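In defense of two blocks

My sister-in-law bought my daughter a bucket of 200 foam blocks for her third birthday, and I want to start by saying it was a lovely present and I wrote a lovely thank-you note. I meant every word of it. I also want to say that by February I had put 198 of them in the garage, and that I have not felt guilty about it for one minute.

This is an essay about the other two.

I should back up. I have taught pre-K on and off for years, first in a church basement with pipes that knocked all winter, and now at a little co-op school called Gruvside, where the coffee is terrible and the windows are enormous. I like stuff. I'm not one of those people with a gray living room and one pebble on a shelf. My classroom used to look like a toy store had sneezed in it, and I thought that was the whole point! Kids love choices, right? Give them the marble run and the magnet tiles and the farm and the other farm (we had two farms) and let them go.

And they did go. They went from the one farm to the other farm to the magnet tiles to the floor, where they lay on their backs and told me they were bored. I counted it as a personality thing for a long time. Some kids flit. Fine. But I had a morning a while back when the big cabinet lock jammed and we couldn't get anything out of it, and all I had on hand was what was in my tote bag from the night before, which was a few foam cubes I'd confiscated from under the couch at home. I put a couple on each table. I was so embarrassed. I remember practicing what I'd say to the parents at pickup.

It was the quietest, busiest morning I'd had since I started there. One boy spent the better part of an hour making his blue block visit his pink block. That was the game. It went over, it knocked, it was told to come back later, it went home. Sometimes it was raining. At one point there was a divorce, I think, or possibly a sleepover, and I've never been sure which.

So now I'm a zealot, and you can skip to the comments if you want.

What I believe is that two is the best number of blocks for a small child to be handed at the start. One block is a thing you hold, or chew, or throw. It just sits there being itself. Three blocks and you have a tower, and once you have a tower the whole afternoon is about the tower, how tall it is and who knocked it down and whether it was on purpose. With two you've got a next to. You've got a behind, a far away, a touching, an on top of, a hiding. Every preposition I was ever supposed to teach with flash cards is sitting right there on the table for a few cents' worth of foam, and the kids will say those words out loud without being asked, because they need them to tell you who's in trouble.

My friend Radwa Slaoui thinks I've lost it. We've been arguing about this over the phone while we both fold laundry, which is how we argue about everything. She has boys, and her view is that kids need volume. She wants them to have enough blocks to build something they can climb inside. She said to me, "You're raising a child to run a museum," and I laughed so hard I had to put the towels down. And she's got a point! I have seen her living room on a rainy day, and the fort in there had a mail slot. You can't make a mail slot out of two cubes. I would never tell her to haul her bins to the garage, and if I did she would hang up on me and she'd be right.

But a fort is a project, and what I'm talking about comes before projects. It's more like when you sit down at somebody's kitchen table and the table has been cleared and your shoulders drop. There's room to put your elbows. You start talking about things you weren't planning to talk about.

Which brings me to the table, and I feel even more strongly about the table than I do about the blocks.

Ours at school used to have a road printed on it. A whole town, really, with a fire station and a pond and a parking lot with little stripes. The children drove cars on the road. If a block showed up, the block was a building, and it went in the place where a building went, because the table had already decided. I don't hate those tables. My own kid would marry one. But they boss you around, and it took me an embarrassingly long time to see it. We sold ours at the spring rummage sale for eight dollars and the buyer was thrilled, so everybody came out ahead.

What I want now is a plain pale top, as big as you can fit, with nothing on it. I want it to be like snow before anyone's been out. You put a block on a surface like that and it looks important. It has a shadow! Kids notice the shadows before they notice almost anything else, and I've had a four-year-old very patiently explain to me that the shadow was the block's rug.

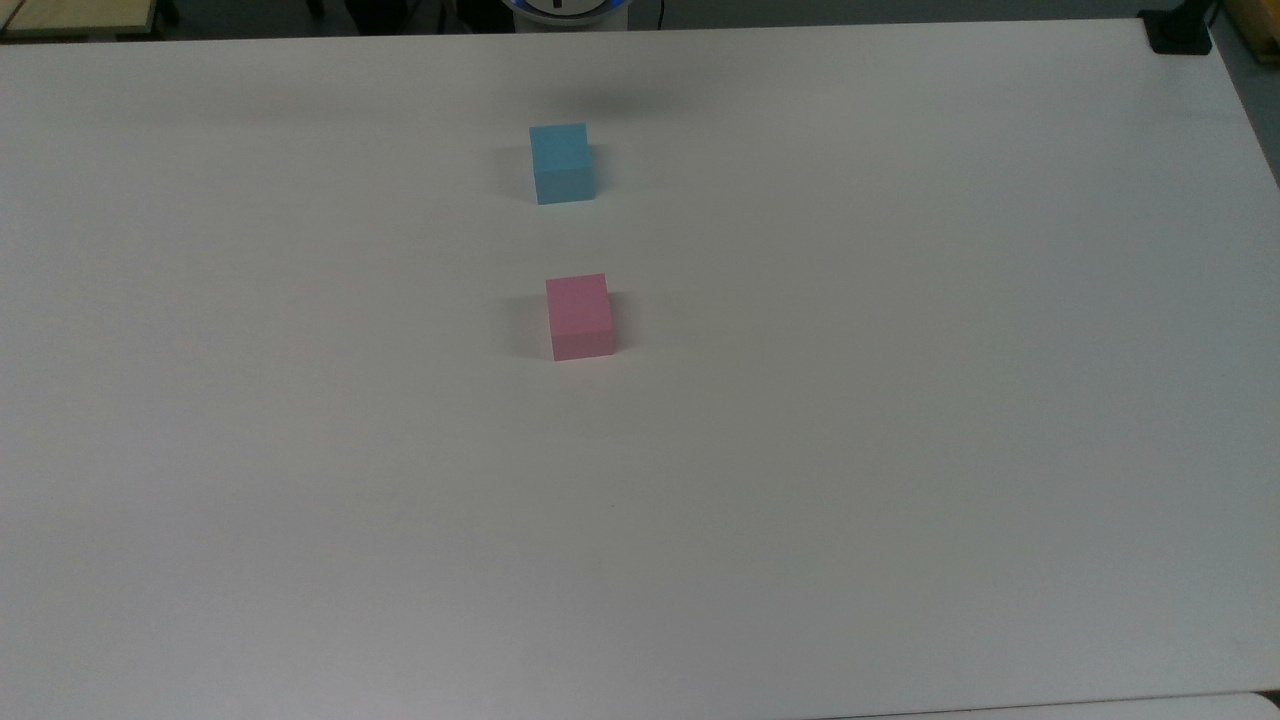
Blue in back, pink up front, and lots of table to spare.

Look how much room they've got. I could stare at a setup like this the way other people stare at a fireplace. The gap is what gets me. It isn't a big gap, but it's big enough that you'd have to do something about it if you were four. Are they friends? Is the pink one leaving, or is it waiting? You want to push them together or you want to pull them farther apart, and whichever one you pick, you've started playing.

I also like that they're not lined up perfectly. The pink one is a hair to the right. When I set up in the mornings I never square them off, because grown-ups who square things off are telling kids the job's been done. A little crooked says somebody might still be moving in.

A word about color, since I've had this fight too (I have a lot of fights, I'm realizing). Ashraful Talukder, who has the room across the hall from mine, is a primary colors man. Red, yellow, blue, the brighter the better, and he'll tell you that pastels are for parents. He may be right. The soft blue and the soft pink do look like something from a baby shower, and I know there are people who see pink and blue sitting side by side and get a lecture ready. All I can report is that the kids in my room don't hear the lecture. The pink one is the dad about as often as the blue one is. For a while the pink one was a refrigerator. What I care about is that there are two colors and you can tell them apart when you're telling a story, so nobody has to stop and say "no, the OTHER one." No letters on them, either. An alphabet block always wants to be read, and there's always one kid who can read it and makes sure the rest of the table knows.

And foam! I'll be quick about foam. It's quiet. It doesn't hurt when it's thrown at your ear at 8 in the morning. Yes, wood is beautiful and wood smells nice and someday I'd like a whole set of it, and the wood people can write to me, they always do. I had a very long email from one of them after the last thing I wrote. It had footnotes.

The objection I take the most seriously is the one about money and fairness, that it's pretty easy to preach about having less when you've got a bucket in the garage. I grant that completely. There's a version of this that's just rich people being smug about baskets, and I've been in those houses, where the toys are hidden so well that the kids look like guests. I don't want that. When mine asks for more blocks, she gets more blocks. I walk out to the garage in my slippers and bring back an armful. She built a thing last week that used 40 of them and blocked the bathroom door, and it was magnificent, and we all used the upstairs bathroom until bedtime.

But she started with the two. She nearly always does. She puts them down on the table by themselves first, and has them say something to each other in a voice I'm not supposed to listen to, and then she comes and tells me whether they're going to need any help.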